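Cleaning and storing plastic play food

Posted Feb 28, 2024 by Sunita Joshi
Filed under: Household / Toys and Playroom

Most play food is one of two materials, and the cleaning method depends on which. Hard molded plastic tolerates warm water and dish soap. Foam takes on water through any cut edge and should be wiped only. If a piece dents under a fingernail and recovers slowly, treat it as foam.

Flat pieces cause the most trouble in drying. Laid on a towel, a disc or slice traps water against the underside and leaves a ring. Stand them on edge with space between. Recipe card holders, plate racks and small clips all work. Leave them overnight before putting them in a closed container.
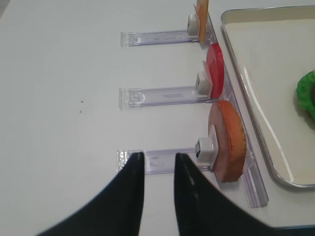 Round slices held upright in clear stands.

Washing, hard plastic only

Use 2 teaspoons of dish soap to a basin of warm water. Soak for ten minutes, no longer. Seams in hollow pieces let water in, and a hollow piece that rattles or drips when shaken has to be drained through the seam, which can take days. Wipe hollow pieces instead of soaking them.

Textured surfaces hold grease. A soft toothbrush worked in small circles clears it without lifting paint. Do not use melamine sponges – they dull a glossy finish permanently. I tested one on a tomato from an old Kushwaha set and the patch still shows.
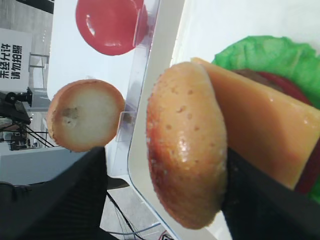 Bun top with speckled seed detail, next to a cheese slice.

Sticker residue comes off with cooking oil left on for five minutes, then soap. Rubbing alcohol is faster but softens some paints. Test on the underside first.

Yellowing is not dirt and will not wash out. Peroxide soaks are often recommended. My results were uneven, and two white pieces came out blotchy.

Sorting

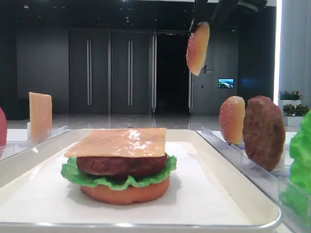 Sort by set, then by size. A shallow tray with a raised rim keeps small parts from rolling off the table while you check for missing pieces. Discard anything cracked; the edges are sharp and the crack collects food residue.

Storage

Mesh bags are better than lidded bins for anything washed within the week. For long storage I use the Storkach shallow drawer, one set per drawer. The Cinside boxes are cheaper, but the lids warp. Keep foam away from vinyl, which can mark it over a summer in a warm closet. 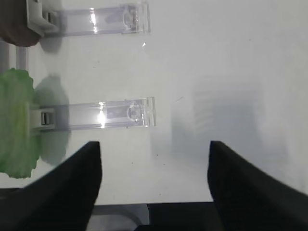
Wipe the work surface before the clean pieces go back on it. Dish soap and water, then plain water, then a dry cloth. Crumbs and lint stick to damp plastic and you end up doing the job over.

Next update in March: magnets and wooden sets.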